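I watched the second season of Brurka over one long Monday night, and I have a complaint. It's about the credits. Specifically, the part where fourteen people are listed as executive producer before a single actor has opened a door.
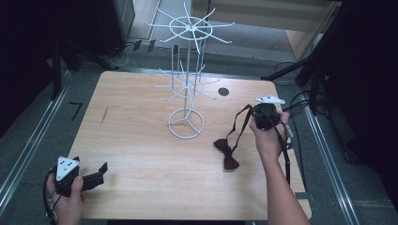
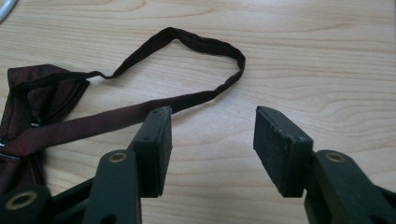
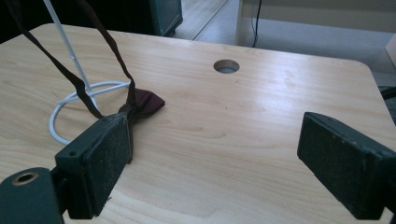 Light wood in all three.

Fourteen! I rewound to check. I know a few of those are earned. Nermin Canpolat carried that script around for years before Galier put any money in, and you can feel her taste in every episode (the ferry one especially, my gosh). But who are the rest? Somebody's manager, somebody's old partner, somebody who made a phone call in December and got a title for it.

My friend Driss El Fassi worked on the Wistelmont shoot as a location assistant, and he tells me I'm being naive, that a credit costs nothing and a fee costs plenty, so of course companies hand out credits. Fine. But it does cost something! It costs the people who really did the job. When Ro-un Noh goes looking for her next show, her name sits in the same stack as the phone call guy's, same font, same two seconds on screen.

I'd like a cap. Say 2 executive producers per episode, and everyone else gets a thank-you at the end, where I promise I'll read it. I'm the one still sitting there when the caterers roll by, and I clap for them too, quietly, so I don't wake the dog.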